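Visit report: Unau household equipment store, Irkbridge
Prepared for the Brevstead Residential Services office
Circulation: building managers, front desk supervisors

## Purpose of the visit

Brevstead Residential Services still provides a corded telephone in each apartment of its three older buildings, as well as in the lobbies and laundry rooms. Many of these sets are worn, and replacement has been handled building by building, with different models bought at different times. The office accepted an invitation to the October open day at Unau, in Irkbridge, in order to look at the telephones held there and to discuss terms for a first order.

Graciela Jara attended for the office, together with the front desk supervisor from the Zapata building. Dardo Durán received the visitors on behalf of Unau and accompanied them throughout.

## Arrival and general arrangements

Unau occupies the ground floor of a former printing works, a short walk from the Irkbridge bus station. Visitors were admitted in groups from 9 a.m. and signed in at a counter near the loading door. Coffee was provided. The rooms are well lit and have level access, although the inner door to the storage area is heavy and would be difficult for anyone using a walker.

The company deals in secondhand and surplus household equipment. Telephones are one part of its stock — small kitchen appliances and desk lamps take up more of the shelving — but Mr. Durán stated that requests for corded sets have been steady, mostly from housing providers, clinics and small hotels. He put the number of telephones on the premises at some 1000, including units awaiting inspection and units kept only for parts.

## Storage area

The telephones are stored by type on open shelving. Sets with a display are kept apart from plain sets. Cords and handsets are bagged with the base they arrived with, and a paper tag on each bag records the date of receipt and any fault reported by the previous owner.

Ms. Jara asked how mismatched handsets are dealt with, as this has been a recurring complaint at the Zapata building, where handsets have been exchanged between apartments over the years. Mr. Durán explained that an unmatched handset is set aside until a base of the same model is received. The company does not sell sets made up from two models, even where the connectors fit. The visitors considered this a sensible practice.

Wall brackets are held in separate bins. The office should note that brackets are not included with a set unless requested on the order.

## Inspection and cleaning

Incoming telephones pass through an inspection room before they are shelved. Staff follow a printed checklist with 12 points. The visitors were given a copy, which is on file. The points of most interest to Brevstead are as follows:

- The keypad is pressed key by key, and any key that sticks is cleaned or the set is withdrawn.
- The coiled cord is stretched by hand and checked along its length for splits, with particular attention to both ends.
- The display, where there is one, is checked for missing segments.
- The ringer is tested at each volume setting.
- The hook switch is tested with the handset placed squarely and then slightly askew.

The last point led to a useful discussion. A large share of the fault reports received by our front desks concern telephones that appear dead and are later found to have a handset resting badly on the base. Mr. Durán suggested that residents be shown the correct position when they move in. The Zapata supervisor agreed to add this to the move-in checklist.

Cleaning is carried out with a damp cloth and a mild detergent. Printed numerals are not scrubbed. Sets with faded numerals are sold at a reduced price and marked accordingly. The visitors do not recommend that the office purchase these, whatever the saving, as a number of our residents have limited sight.

## Suitability for residents

Four qualities were kept in mind during the visit: contrast on the keypad, ease of lifting the handset, length of cord, and color. The last may seem a minor matter. Residents at the Zapata building have nevertheless asked more than once for telephones that can be found easily on a crowded side table, and black sets on dark furniture have been mentioned in two tenant meetings.

Red sets are available in limited numbers. Unau could offer 17 at the time of the visit, with no assurance of further stock. Black sets are more plentiful. The unit price is the same for either color.

Ms. Jara tried several handsets and found little difference in weight among them. Cord length varied more. A longer cord is convenient beside a bed but tends to tangle, and the supervisor's preference was for a cord of middling length throughout, with longer ones fitted on request.

Displays were also discussed. They are helpful to residents who wish to see the number they have dialed. Some of the models shown need batteries for the display, and these would have to be replaced by building staff. The office will need to decide whether that work can be taken on.

## Telephones seen in the work area

The final part of the tour passed through the work area at the rear. The red corded set on the front table has a keypad of the kind preferred for our residents, with black numerals on white keys. The display is rather small and sits near the top of the base. With the handset raised, the coiled cord could be followed from the left side of the base and across the tabletop. A black TCL telephone was on the same table, and against the dark surface the red set was much the easier of the two to pick out. 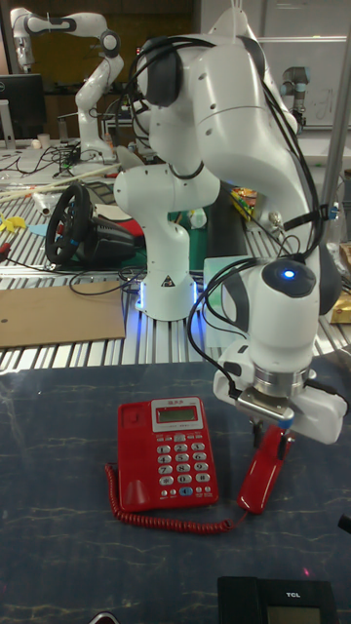
## Recommendations and follow-up

The visitors recommend a trial order of red sets for the Zapata building, to be placed before the remaining stock is offered elsewhere. Plain black sets would be acceptable for the laundry rooms, where the telephones are mounted on a white wall.

Ms. Jara will request a written quotation, with brackets priced separately, and will ask Unau to confirm its return period for sets that fail after installation. Building managers are asked to send her a list of telephones in need of replacement, noting for each whether it stands on a table or hangs on a wall.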